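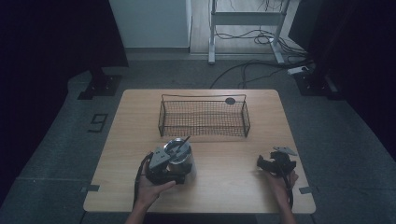
Hemden Household Words

A word list of small home objects in four languages

What is in this collection

Hemden Household Words is a list of 2000 names for things which people keep at home: on the desk, in the kitchen drawer, beside the door. Each object has one row, and in the row you find its name in English, Lithuanian, Sesotho and Dutch. The list was started as material for evening language classes, and later we cleaned it so that other teachers can use it too.

The words are everyday words. We did not take names from shop catalogs, as these are often longer than what a person says at home. If speakers use two names for the same object, both are given, with the more common one first.

Files

words.csv – the full list, one object per row
notes.txt – remarks on single words, mostly about regional use
changes.txt – what was corrected and when

Columns in words.csv

id – a number that stays the same between versions
en, lt, st, nl – the name in each language
room – the place in the home where the word was collected
plural – the English plural, if it is not regular
check – number of speakers who confirmed the row

The files are saved as UTF-8. If Lithuanian letters look broken in your spreadsheet program, please import the file and choose the encoding by hand.

How the words were collected

Speakers walked through their own homes and named what they saw, without a prepared list. Afterwards a second speaker of the same language read the names and marked those which sounded strange. Saulius Kazlauskienė was responsible for the Lithuanian column and Lerato Sibiya for the Sesotho column. The English and Dutch columns were made by teachers of the Curier evening school.

Known problems

The room "garage" has few words, and they come from only 9 homes.
Words for containers are difficult. English makes a difference between a tin, a can and a pot, but the borders are not in the same place in the other languages. Please read notes.txt before you use these rows in a test.
Some Sesotho names are borrowed from English or Afrikaans. We kept them when speakers really use them.
In the Dutch column, small forms ending in -je are given only if they are the normal word for the object.

Version

The present version is from 24 July 2019. It corrects spelling in the Lithuanian column and removes six rows that were there twice. Old id numbers are not used again.

Use

You may copy, print and change the list for teaching. If you publish a changed version, please give it another name and mention Hemden Household Words as the source. Corrections are welcome – send the id, the language and your suggestion, and if possible the region where you heard the word.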